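Stendero Open Day

The Stendero open day is a public visit held every July at the Stendero robot workshop in Riihimäki. I've been going for a few years now, and I keep getting asked what it's like, so I'm writing this entry the way I'd tell it to a friend (the other editors can tidy me up later!).

Background

The workshop started out fixing packing machines for a firm called Carberg, and the open day grew out of people knocking on the door and asking to look in. These days the doors open at 12 and the last group goes through before supper. It's free, but you do have to sign up, and the 1000 places go fast.

The sorting table

Most visitors head straight for the two-arm sorting table, and so do I. A pair of arms works over a white tabletop with bins on it, and you can stand and watch for as long as you like. 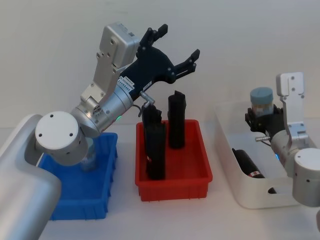
Sorting by bin is the part of the day I'd tell anyone to see first, mostly for how easy it is to follow even if you've never been near a robot. Each kind of thing gets its own home, and you start guessing where the next one will go. A little jar with a light blue cap, held over the white tub, had me whispering "go on, go on" like I was at a ball game, while the other gripper hung wide open near the red bin. My guide was Oanh Lục, who runs the table, and she let me ask every silly question I had. She told me to keep an eye on the small lights on the arms, green on the left one and blue on the right. I did, and it's a handy way to keep straight which arm she's talking about!

The same table also gets used for the tall black blocks, and I like those even better. They stand upright in the red bin, pretty close together, so an arm has to reach in for one with its neighbors right there. I stayed for 21 minutes and would have stayed longer if my group hadn't moved on.

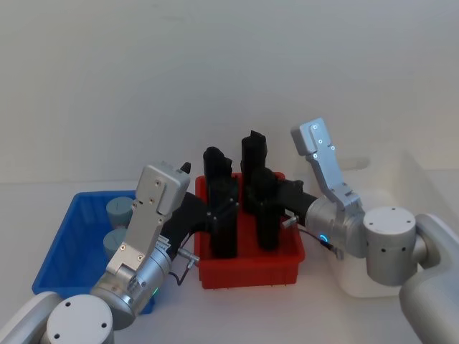
Getting there

The workshop is on the Huter road, and bus 1410 stops across from the gate. Parking is tight, so I'd take the bus. Bring a snack too, as the coffee stand closes early.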